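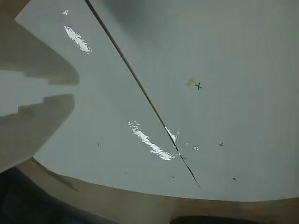 Chapter 3
Surfaces and Finishes

Every solid object meets the world at its surface. A table may be strong enough to hold 200 pounds and still be judged poor if the top feels rough or shows every fingerprint. In this chapter we look at how surfaces are prepared, what is put on them, and how they wear over time.

A finish is any layer or treatment that changes the outside of a material. Paint, wax, oil and varnish are finishes. So is sanding, even though it adds nothing. Most finishes do two jobs: they protect what is underneath, and they change how it looks and feels. The two jobs can pull against each other. A high gloss coat is easy to wipe clean but shows scratches quickly. A dull coat hides small scratches and holds on to grease.

3.1 Before the finish

Periklis Mavromatis ran the finishing room at a furniture shop in Kovcombe for many years. He told new workers to spend most of their hours on preparation. Old wax, dust and oil from the hands all keep a coating from sticking. So does a surface that is too smooth, which gives the coating little to grip.

Sandpaper is sold by grit number. The higher the number, the finer the paper. A workshop may start at 80, move to 120, and end at 220 before the first coat. Jumping straight from coarse to fine leaves deep scratches that only show up once the color goes on — by then the piece has to be stripped and started again.

3.2 Edges

Edges wear first. Hands, sleeves and chair backs rub against them all day, and a coating tends to pull thin over a sharp corner. Rounding the corner slightly before finishing lets the coat lie at a more even thickness. Hsin-yi Au's study of school tables in Palance, discussed in Section 3.5, found that 82 percent of the worn spots were at an edge or within an inch of one.

Key terms in this chapter: finish, grit, gloss, adhesion, cure time, film thickness.

Before you read on, choose a table or shelf you use often. Run your hand over the middle and then along the edge, and write down any difference you feel. You will need these notes for the activity at the end of Section 3.2.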